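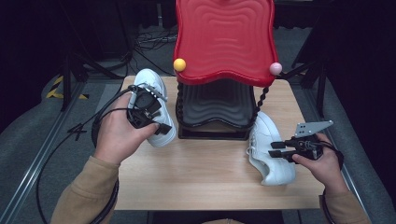

Jandmont Is Opening a Shop in Olbridge, and We Can't Wait to Meet You

Print this page | E-mail this page

OLBRIDGE - Hi, I'm Giuliana Taipe, and I own Jandmont, the secondhand store for kids' shoes and toys over in Lonovmont. I've written and thrown out this announcement more times than I want to admit, so I'm going to stop trying to sound like a press office and just tell you the news: we're opening a second shop! It's on Parsons Street in Olbridge, in the old fabric store, and the doors open at the end of the month.

If you've never been to the Lonovmont store, it works like this. You bring in shoes your kids have grown out of, or toys they've stopped looking at. We go over them at the counter while you wait, make you an offer in cash or store credit (credit is always the better deal), and whatever we take gets cleaned up and put out for sale. Anything we can't take, you carry home again. We used to keep the rejects in the back for people who said they'd come by for them, and that back room got scary.

I started the store after my son went through three pairs of sneakers in one school year. They weren't worn out, either. His feet just would not stop growing, and I had good shoes sitting in a closet and no younger cousin to hand them to. I figured there had to be other families with the same closet. There were a lot of them, and plenty drive over from Olbridge, which is a long haul with a toddler in the back seat. 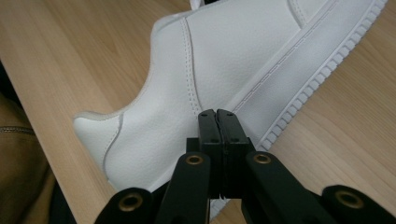
So we'd been looking for a place on this side of the river for two years. We nearly signed on a unit behind the car wash, and I'm so glad that fell through, because in November the fabric store came up and it has everything we wanted: big front windows, parking in back, and a ramp that was already there (stroller people, you know what that means). The upstairs is just storage for now, though I have ideas.

Wagner Amaral is going to run it. Lonovmont regulars know Wagner from the counter, where he can guess a kid's shoe size from across the room and is annoyingly good at it. I asked him for a quote for this release and he gave me, "Please tell them to bring the box if they still have the box." He means toys with lots of pieces. Marble runs, train sets, building sets, all that. If you have the instructions or the lid with the picture on it, we can check that everything's there and we can pay you more.
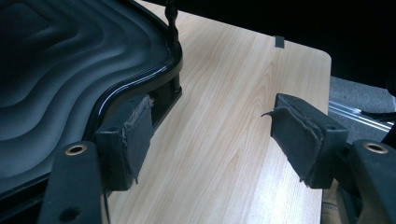 Table top at Jandmont.

A few things people keep asking me. Yes, store credit works at both shops, and so does whatever credit you already have on your account. Yes, we take cleats and rain boots, but please knock the mud off. No, we don't buy car seats, cribs or helmets, and that won't change. Adult shoes are a maybe. We're going to try a small rack of them in Olbridge, mostly sneakers, and see how it goes. If they just sit there, the rack goes back to rain boots.

We're also bringing over the try-out table, which is where we set out toys that have come in so kids can have a go before anybody buys anything. It's first come, first served, and grown-ups are allowed. I've watched a dad spend his whole lunch break at the one in Lonovmont while his daughter read a book.

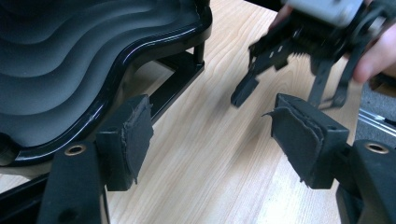
Opening week we'll pay extra credit on kids' shoes in the winter sizes we always run short of, toddler through first grade especially. You don't need an appointment, but if you've got more than two big bags, please call ahead so we can have a second person at the counter. We keep the same hours as Lonovmont. The sign out front may still say Fabrics for a little while. Come in anyway!

Press folks, I'm happy to talk, and mornings are best. Ask for me at the Lonovmont store or leave word with Wagner.

Print this page | E-mail this page

Comments

Neusa Vieira: FINALLY. I have a hall closet with your name on it. Do you take ballet shoes?

Giuliana Taipe: We do, if the soles are decent!

Barrett Mercado: Good luck with the parking in back, it floods by the fence when it rains. Glad to see that building get used though.

Edivaldo Pimentel: Is the credit from the Lonovmont punch cards good too, or only the account kind?

Giuliana Taipe: Punch cards too, Edivaldo. Bring it in and Wagner will put it on your account.

Last updated: 01/02/2025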